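Sat 23 July

Route planner notebook, day tours build. Typing fast, van leaves at six tomorrow.

Picked up from Thursday's mess. Dondside loop still comes out too long in the planner. It keeps sending the coach back through town after the distillery stop, which no driver would do. Changed the return leg by hand to the river road and it settles down. Need to find where the default comes from – I think the old stop table, the one we imported with the castle closed.

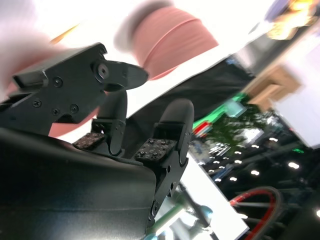 Pickup list next. Hotels are sorted by name, not by the order you drive past them. Re-sorted for the Dondside run only. Have left the other tours alone until somebody who knows the one-way streets has looked. 22 pickup points in the file, which seems like too many for a morning start. Two are the same hotel under its old and new name. Merged.

Tour 501 (half day, gardens and harbor) now loads. Was failing on the lunch field being blank. Put "own arrangements" in, fine. The page text still promises a packed lunch though, so that has to come out before it goes live. Same wording in the printed leaflet, I think. Check. 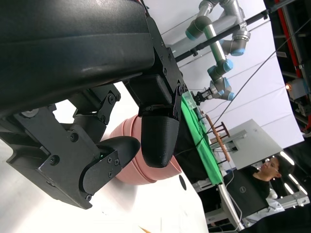 Pirihi excursion: boat times wrong again. Winter sailings showing in the summer table. Fixed the two morning ones, afternoon still to do. Boat office shuts early on weekends so cant confirm the last return. Don't sell the late option til we hear. If the last boat goes before the walk ends we need the short walk, and the short walk has no toilets.

Puter export – tried it with the full season, more than 2 minutes before anything showed up. Then fine. Tried just September, quick. So split by month for now. Accents in place names come out as question marks, same as last time.

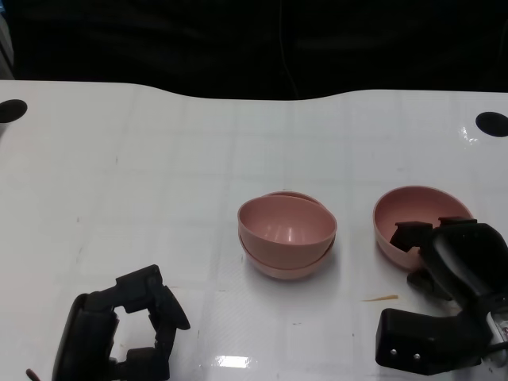 Fedeo sent their seat numbers as a scan. Retyped the lot. Their coach is smaller than ours so the combined tour has to cap at their figure, and right now the booking form caps at ours. Turned the combined tour off on the form until thats changed.

Left to do
Pirihi afternoon sailings
lunch wording, 501
find the stop table with the town detour
ask Fedeo for a proper file
child price on the Dondside loop shows as zero, no idea why, look Monday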